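# Ordering pick targets for a floor cleanup task

Mar 23, 2019

This page covers the part of the Plodby planner that decides which piece of litter to pick up next. It assumes you already have the detector running and both arms homed. If you don't, do the Nedano setup first and come back.

## 1. Check what the planner gets

Start the detector and echo its output topic. Each entry has a class, a mask, a floor point in the base frame and a score. The score runs from 0 to 1000. Leave the cutoff where it is for now.

Save one message to disk before you change anything. You will want to replay it later. The replay tool listens on port 1906.

## 2. Set the bin as a region

The planner treats the drop target as a region with a height, and you need to give it both. Open `targets.yaml` and fill in `drop_region`. Set `source: tracked` so that the region is updated from the head camera before each drop. With `source: fixed` the arm will go to the old spot even if the bin has been moved. 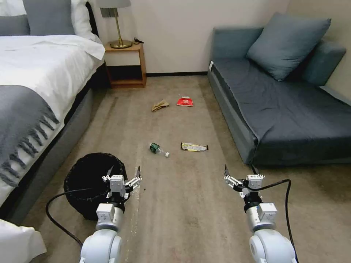
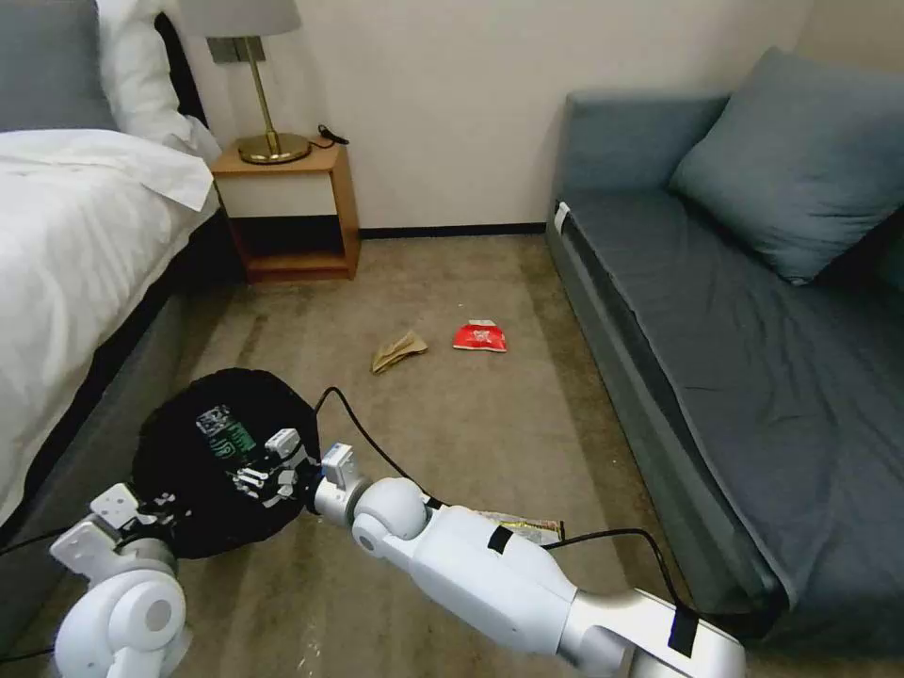

The default order is nearest first, measured from the base. That works on open floor and gets worse when an arm is parked over something. In the second picture the silver and yellow wrapper is partly hidden under the right forearm, so the mask is small and the floor point lands too far to one side. Set `arm_occlusion: hold` and the planner keeps the last good point for any target that overlaps the projected arm model. Set it to `drop` and the target is removed from the list until it is seen again.

## 3. Pick an ordering rule

There are 2 rules worth using:

- `nearest`: shortest distance from the base. Fast, fine for a few items.
- `clear_path`: adds a cost for each target the arm has to pass over. Slower, but it knocks bottles around less.

Change the rule in `planner.yaml` and restart the node. It does not reload on its own.

## 4. Replay and compare

Run the saved message through both rules:

```
plodby replay --msg saved.bin --rule nearest
plodby replay --msg saved.bin --rule clear_path
```

Each run prints the target list in order with the cost next to it. If the two lists are the same, keep `nearest`.

If you get error 1057, the drop region is outside the reach of the arm you assigned. Move the base or assign the other arm. The Ferraro driver reports the same problem as a plain timeout, so check the planner log first.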